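Setup and Upkeep of the Laundry Cell Gripper
Student project report, Fadalville

3. Setting up the cell

Our group took over the Jaramillo cell in September. The robot's job in this part of the course is to open machine doors and move single garments. Before we could run any trials, we had to get the gripper back to a known state. The linkage joints had been tightened by different groups and the two sides did not close evenly.

We took the fingers off, cleaned the pivots with a dry cloth, and put everything back with the Koltach service sheet next to us. The wrist camera was left in its mount so that its calibration would stay good. After that we drove the arm to the door position and checked the view.
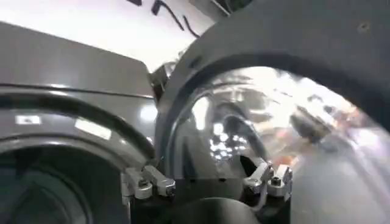

Figure 1. Wrist camera view at the open door, with both finger linkages visible.

The glare on the door glass caused trouble for the Brondevix vision software. We lowered the exposure and saved it as a separate profile. With the old profile the software lost the rim in 133 of 300 frames. We did not have time to repeat the count with the new one.

3.1 Routine checks

Pivot screws are checked by hand before each session. The finger pads are wiped with alcohol. The cycle counter read 1,224 when we started, and we wrote it in the log with the pad change. 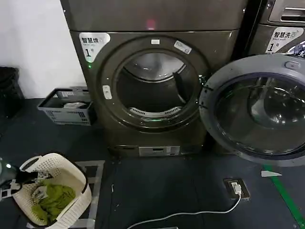 Stored positions have to be taught again whenever a machine or the robot base is moved. We teach the dryer first and then the washer. The two are easy to mix up in the position list, so we named the entries after the labels on the machines, which both say 1号 but start with 智慧烘 on the dryer and 智慧洗 on the washer. Teaching both took us 2 hours the first time. The basket position is stored separately and is the one that drifts most.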